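**Front-loading washing machine**

A *front-loading washing machine* (also *front loader*) is a machine for washing clothes in which the laundry is put in through a round door on the front side. The drum turns on a horizontal axis, or on an axis that is a little inclined. The clothes are lifted by the turning drum and fall back into a small quantity of water, so such a machine usually needs less water than one that is filled from the top.

## Door

The door consists of a ring-shaped frame and a glass window. In many models the window is formed like a bowl and reaches into the opening, where it keeps the laundry away from the seal. The frame is commonly made of plastic, and the hinge is fixed to the front panel at one side of the opening.

The latch is a hook which enters a slot in the front panel. Most doors have one hook, but some have 2. Behind the slot there is an electric lock, which holds the door closed during the program and for a short time after it.
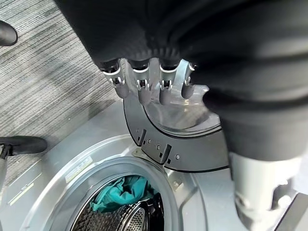
*Partially open door of a front loader, with a clear window, two hook-shaped latch tabs and three small screws in the door frame.*

The Brophy company used a door of 38 centimeters in its first household series. Its designer Reinhold Sperling wanted that a full blanket can pass through the opening without being folded. Later series returned to a smaller door, as the large one struck against the wall in narrow bathrooms.

## Seal

Between the front panel and the tub lies a rubber ring, called the gasket or door seal. It is flexible and follows the movements of the tub. Water, hair and coins collect in its lower fold. Makers generally advise to wipe the fold after washing and to leave the door a little open, so that the inside can dry and no smell is formed.

## Spinning

At the end of the program the drum turns fast and the water is pressed out of the laundry. The Tarari, a compact model from Listum, spins at 1210 revolutions per minute. A load which is badly distributed makes the machine shake, and many machines then stop and try again at low speed.

## See also

- Door seal
- Laundry drying
- Top-loading washing machine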